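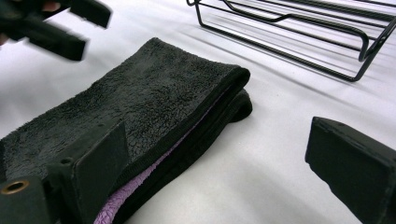

Pletura two-sided microfiber towel, charcoal and lavender, folded. Stitched black hem along the edge.

Pletura Two-Sided Microfiber Towel
Charcoal face / lavender reverse
Sold by Fillow Household Supply, Jallville

Overview

The Pletura is a plush cleaning and drying towel with a different color on each face. The charcoal face is intended for the first pass: dust, polish residue, water on counters and appliance fronts. The lavender face is intended for the final pass. Both faces carry a deep pile, and either may be used damp or dry. The color difference exists so that a user can keep track of which side has already been on the surface, including when the towel is folded.

The edge is finished with a narrow black binding, stitched closely along its length. The binding has no metal or plastic parts. The care label is a tear-off type and should be removed before first use on painted or lacquered surfaces.

Specifications

Size: 39 x 39 cm
Faces: charcoal (dark), lavender (light)
Pile: plush, both faces
Edge: bound and stitched, black
Pack sizes: single, 5, 100
Wash temperature: warm, 105 F maximum
Dryer: low heat or no heat
Fabric softener: do not use
Bleach: do not use

Size is measured flat before the first wash. Expect slight shrinkage over the first few cycles, mostly along one direction. This does not affect the binding unless the towel has been dried on high heat, in which case the edge may pucker and the towel will not fold square.

Folding

The towel is meant to be used folded. Fold once with the charcoal face out, then fold again to make a pad that fits under the hand. When the outer surface is loaded, turn to a clean one. After the charcoal surfaces are used up, open the towel and refold with lavender out.

A loosely folded pad holds more water than a tightly folded one and is easier on glossy finishes. For corners and trim, fold a third time and work with the rounded end of the fold. Keep the bound edge away from soft clear coats, acrylic panels and piano finishes. The binding is firmer than the pile and can leave light marks under pressure.

Suitable surfaces

Glass and mirrors
Stainless steel, with the grain
Sealed stone and solid-surface counters
Painted cabinet doors
Laminate tabletops and desks
Automotive paint, after rinsing

Not recommended for unsealed wood, rough masonry, hook-and-loop fasteners or any surface above 200 F. Splinters and burrs will catch in the pile. If a strand is pulled, trim it with scissors at the level of the surrounding pile.

Washing

Wash dark and light microfiber together, but separate from cotton. Cotton lint transfers readily and is most noticeable on the charcoal face. Use a small amount of liquid detergent. Powder that does not fully dissolve can stay in the pile and scratch glass.

Wash before first use. Some loose dye from the charcoal face may appear in the water during the first two washes. Do not soak the towel overnight during this period - the lavender face can pick up a gray cast that does not wash out.

Towels used with wax or oil-based polish should be washed on their own. If a towel begins to push water instead of absorbing it, run one cycle with no detergent and an extra rinse. A towel that still pushes water after that should be moved to floor or wheel work.

Ordering

Single towels and 5-packs ship from stock. The 100-pack is packed flat in one carton and ships within 9 business days. Mixed colors are not available in this line. For a plain gray towel of the same size with a shorter pile, see the Shboul utility towel, which uses the same binding and can be washed in the same load.

The lavender reverse replaced a pale green in December. Remaining green stock is sold under the old part number until it is gone. Cartons are not mixed between the two.

Returns are accepted on unwashed towels. For shade matching across carton orders, or for a sample cut of the pile, contact Xóchitl Contreras at the Jallville sales desk and include the part number from the pack label.

Related items

Shboul utility towel, gray
Pletura glass cloth, flat weave
Fillow mesh wash bag, large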